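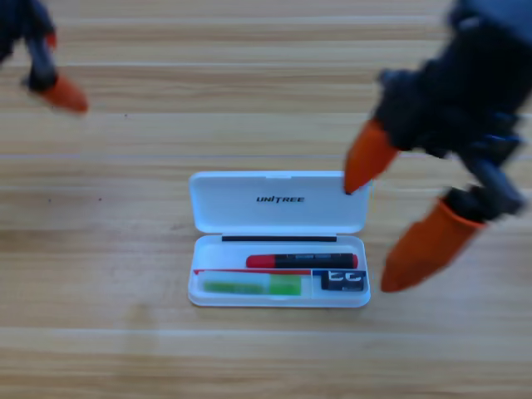 Small plastic cases as pencil boxes: yes or no?

Started by otis_z, Jul 9, 2020

otis_z
Settle something for me. I keep my desk bits in a little flat white case with a hinged lid. Marker, eraser, that kind of thing. My other half says it's a waste of a good case and everything should live in a mug like it does in a normal home. I say a mug is where pens go to die. There's a divider in mine, so the small stuff gets its own corner and doesn't migrate.
Otis

plelden_pete
Mug. Thirty years of mug. Next question.

hekevby
A mug holds pens. It doesn't hold an eraser, unless you enjoy tipping the whole lot onto the desk every time you make a mistake. Judging by your posts, Otis, that would be often.

I've had a shallow case on the go since uni and the only trouble is the hinge. The lid on mine gave up last winter and now it's a tray with a loose roof. Favourite possession regardless.

Sorensen
I'm with the case people but I have a grievance. Why are they all white? I store one red marker next to one white wall and by the end of the month it looks like a crime has been committed in there. Cap on until it clicks, people. Methylated spirits on a rag gets most of it off, but test the corner first. I've fogged a clear lid that way and had to look at it for two years.

otis_z
The marker goes along the top of mine, lying flat, flat green thing underneath. It's a red and black one and so far the walls are clean. I'll report back when I'm a criminal.

plelden_pete
So it's a whole case for one marker.

otis_z
One marker AND other things, Pete. Read the thread. 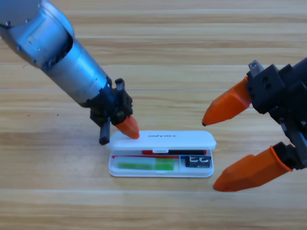
The case with its lid partway up. Latch tab is at the centre of the front edge.

usthorpe_lurker
Those little front tabs are the weak point in my experience, more so than the hinge. I teach grade four and have seen what becomes of them. Lift from the middle with one finger and they last. Pick at the corner with a thumbnail and you'll be closing it with a rubber band by spring. I've got a drawer with 13 tabless cases in it and can't bring myself to throw them out.

hekevby
Disagree, the tab outlives the hinge every time. Yours are being opened by nine-year-olds, which is a different test. Mine's opened by one tired adult.

Sorensen
What's the wording on the lid? I can't make it out with the thing tilted up like that.

otis_z
UNITREE, in dark grey capitals. You can read it properly when the lid's folded right back.

plelden_pete
My mug says World's Okayest Uncle. Also legible.

usthorpe_lurker
One practical thing: if the tray is shallow, don't stack. Anything lying on top of the marker ends up jammed under the lid, and people lean on it to get it shut. Long things at the back, flat things in front, and whatever's smaller than a stamp goes behind the divider. That's what I tell the kids and I'd say a third of them listen.

Sorensen
A third is good. I told my own two the same and found a sandwich crust behind the divider.

Fitzgerald

hekevby
Was it smaller than a stamp, though?

otis_z
Right, I'm calling it three to one for the case. The other half has been shown the result and would like it noted that Pete is the only sensible person on this forum.

plelden_pete
Noted. Putting the kettle on, once I've found somewhere to put these pens.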